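Stüber opens its repair counter to everyone this September

FOR IMMEDIATE RELEASE

I'm Ottmar Nolte, and I've been fixing other people's coffee machines for longer than I'd like to admit. So I'm very happy (and a little nervous!) to share that Stüber, our small repair shop in Brarkunov, is opening its parts counter to the public this September. Up to now we've only sold to the trade. If your espresso machine died at 7 in the morning, you had to go through a dealer, wait, and hope.

Starting next month you can walk in, tell us what's making that awful noise, and leave with the part in your pocket. We'll stock 1577 different parts on day one - valves, gaskets, pump heads, switches, the tiny springs that always roll under the fridge. If we don't have it, we'll order it from Mesutis, our supplier, and send you a text when it lands.

The part I get asked for most is the little solenoid that opens and closes to let water through. People throw out perfectly good machines over one of those, and it drives me up the wall. Swapping one takes a screwdriver and a bit of patience, and we'll print you a one-page guide for free.
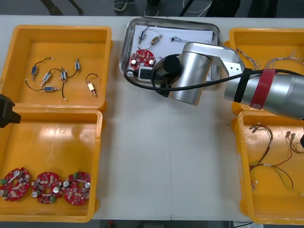 Do I need to know my machine's model number before I come in?
It helps a lot, and you'll usually find it on a sticker underneath or behind the water tank. If the sticker is long gone, bring the old part along and we'll match it at the counter.

We're also starting a evening class called Arix, named after the first machine I ever took apart and couldn't put back together. It runs for 2 hours, it's for total beginners, and you bring your own machine. Please empty the drip tray first - I'm begging you.

A word on prices. Trade customers keep the deal they have now, and walk-in customers pay the price on the shelf tag, with no counter fee on top. The first 418 people through the door get a free set of group head gaskets, or a descaling kit if they'd like that better.

The counter opens at 8 a.m. and closes at 4 p.m., with a lunch break whenever the soup is ready. Parking is behind the building, next to the bike racks.

Press questions can come straight to me, Ottmar Nolte, at the Stüber shop in Brarkunov. I'm easiest to reach before 10 a.m.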